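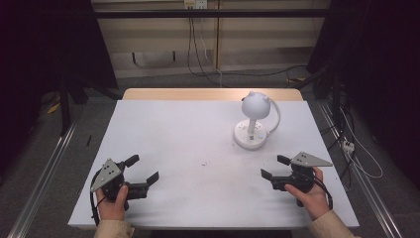 Loredana Palumbo sent me her aunt's recipe for chickpea and chestnut soup in May, and I have now cooked it 6 times. It comes from a hill village where the winters are long, and it has no tomato in it at all. I copied the recipe out at night, under a small white lamp with two little ears on its shade, and misread one line, so my first pot had twice the rosemary it should have had. It was still eaten.

The chestnuts are the dried sort. I buy mine from a shop in Urnton that also sells decent bay leaves. They need a night in cold water, the same as the chickpeas, but in a separate bowl. Pick off any brown skin that is left in the creases – it tastes bitter.

Warm the oil with garlic and rosemary, take both out after 2 minutes, then add everything else and cover with water. Loredana's aunt salts at the end. Assunta Sanna, who grew up further south, puts in a piece of celery and a dried chilli, and I prefer hers.

I tried it with tinned chickpeas as well. They went to mush before the chestnuts were soft.

Next I want to make the flat bread that goes with it, once I find coarse enough flour.

Posted in: Soups & Pulses, Italian
May, by Ada Testa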